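**Nuevas normas de préstamo de material y uso de espacios comunes**

4/3/19

La Dirección de Servicios Generales de la Fundación Gremasa comunica a todo el personal, a los investigadores residentes y a las entidades asociadas que ha quedado aprobado el reglamento de préstamo de material y uso de espacios comunes. El texto sustituye a las instrucciones internas vigentes hasta la fecha y será de aplicación en los 5 edificios del recinto, incluido el pabellón Theodorakopoulos, que hasta ahora se regía por un régimen propio.

El inventario general, cerrado por la Unidad de Patrimonio bajo la coordinación de Corina Strebel, recoge 663 artículos susceptibles de préstamo, entre mobiliario auxiliar, herramientas, equipos audiovisuales y recipientes de almacenaje. Cada artículo dispone de un código único que deberá consignarse en la solicitud. No se tramitarán peticiones formuladas por teléfono ni aquellas en las que falte la firma del responsable del departamento.

El plazo ordinario de préstamo será de seis semanas, prorrogable una sola vez por un periodo igual. Las prórrogas se solicitarán a través de la aplicación Prusteo antes del vencimiento. Transcurrido el plazo sin devolución, el departamento solicitante quedará excluido de nuevos préstamos hasta la regularización de su situación.

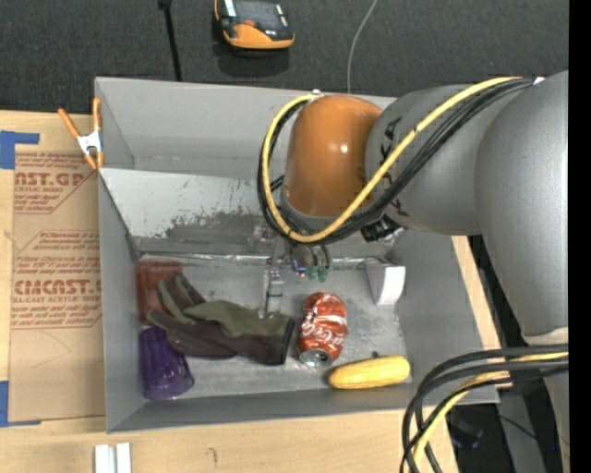 *Recipiente metálico gris sobre mesa de trabajo de madera.*

En lo relativo a las mesas de trabajo compartidas, se establece la obligación de reservar el puesto con antelación y de retirar, al término de la jornada, todo el material que no figure en la reserva. Los objetos hallados fuera de reserva se trasladarán al almacén del sótano, donde podrán reclamarse en horario de mañana. El reglamento detalla asimismo el procedimiento para señalizar los puestos que deban permanecer montados durante varios días.

Se ha dotado una partida de 2.000 euros para la reposición de pequeño material deteriorado por el uso. Los daños de mayor cuantía se comunicarán mediante parte de incidencia, que resolverá la Unidad de Patrimonio previo informe de la empresa Gultance, adjudicataria del servicio de mantenimiento.

Las consultas sobre la interpretación del reglamento se dirigirán a Yuxi Mao, de la Secretaría Técnica, preferentemente por correo electrónico. El texto íntegro puede consultarse en la intranet, apartado «Normativa interna». Las observaciones recibidas se examinarán en la revisión prevista para el mes de junio.

Los préstamos concedidos con arreglo a las instrucciones anteriores conservarán su fecha de vencimiento original.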